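Desk Stands Project – Report, Part 2
2020-01-13

So after Part 1 (the questionnaire) I finally got to the fun bit, which was trying out phone stands for filming homework from above. My supervisor, Birger Boström, lent me a corner of the Prollirstead workshop and told me to keep it simple. I tried!

I went with the plain kind: round base, thin rod, holder for the phone. My question was how far you can lean the holder out before the whole thing goes over. I used a dummy phone weighing 200 grams and then a heavier one at 300, and did 10 tries with each. The light one was no trouble at all. The heavy one was a pain – fine straight up, but as soon as I leaned it out past the base, down it went.

I also wanted to know how they'd do lying on their side, mostly for packing. The rod is the awkward part there, and I still don't have a box I like.

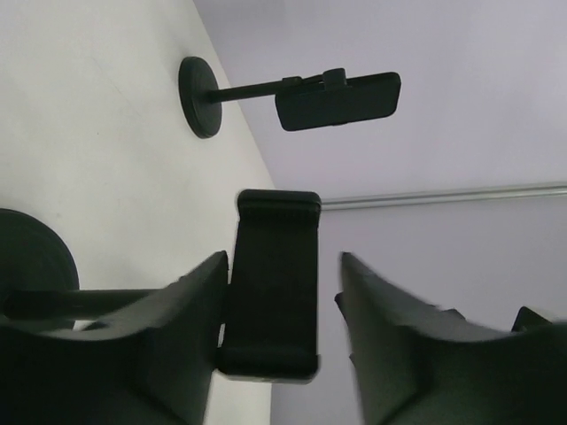 Fig. 3. Two black phone stands, the farther one on its side.

Next up is a wider base, and I want to repeat the heavy tries with the rod set shorter. The numbers go in the table in Part 3.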